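Trinico opens its parts counter in Arkadport

February 2022

If you've ever had a pump sitting dead for a week over one little bearing, you'll get why I was so happy to hear this one. Trinico is opening a walk-in parts counter in Arkadport, right on the corner of the old Fonseca warehouse lot, and it's going to carry bearings, seals, belts and chain off the shelf. The doors open in March.

I stopped by last week while they were still putting up racking (and yes, I got in the way a few times). The folks there told me they'll start with 1,758 stock numbers, mostly the sizes that local shops, farms and the cannery ask for over and over. Deep groove ball bearings make up the biggest chunk, then pillow blocks, then oil seals. There's a smaller section for roller chain and sprockets, and a wall of V-belts that was still half bare when I saw it.

The part I like best is the matching bench. You bring in whatever came off your machine, greasy or not, and they'll measure the bore, the outside diameter and the width, then check it against what they have. No part number needed! I can't tell you how many times I've stood in my own garage rubbing at a worn-out race with my thumb, trying to read a number that wore off years ago.
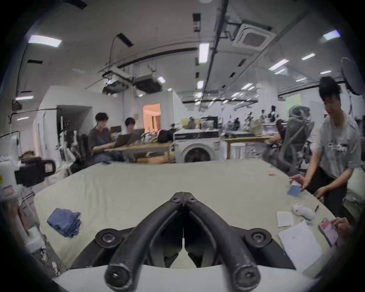

Sealed or shielded is the question the counter expects to hear most, and I asked it too. A shielded bearing has a metal cover that keeps out the big stuff and spins very freely, and a sealed one has a rubber lip that touches the inner ring, so it holds grease better and keeps out dust and water but drags a little more. For anything near a washdown hose, they'll steer you to sealed. Whichever you buy, leave it in the wrapper until the shaft is clean and you're ready to press it on. And give it a clear spot to work in - a big table with a pale top like the one in the photo is just right for small parts, when even that tiny orange thing near the far edge shows up fine. I'd keep the cloth off to one side too, same as the crumpled blue one there, and make sure it's the kind that doesn't shed lint. Lint in fresh grease is a rotten way to start a bearing's life.

Pricing is the same at the counter as by phone, with no minimum order. If you buy a box of 100 of one size you get a break, but they were clear that you can walk in for a single seal and nobody will roll their eyes. Anything they don't have in Arkadport comes over from the main Trinico store, and the van makes that run every working day.

They're also bringing in the Nudik line of split pillow blocks, which I hadn't seen sold around here before. The housing and the bearing both come apart in halves, so you can swap one in the middle of a long shaft without pulling everything off the end. They cost more, no getting around it. On a conveyor with a drive pulley in the way, though, I'd pay it - I've done that job the long way and I'm still sore about it.

For now the counter opens at 8 in the morning, and parking is on the Fonseca side, with some 32 spaces shared with the tile place next door. Bring the old part if you can. If you can't, bring the shaft size, the housing size and the speed it runs at, and they'll work from there. I've got a noisy idler on my own wood splitter, so I'll be in line opening week with it in a coffee can.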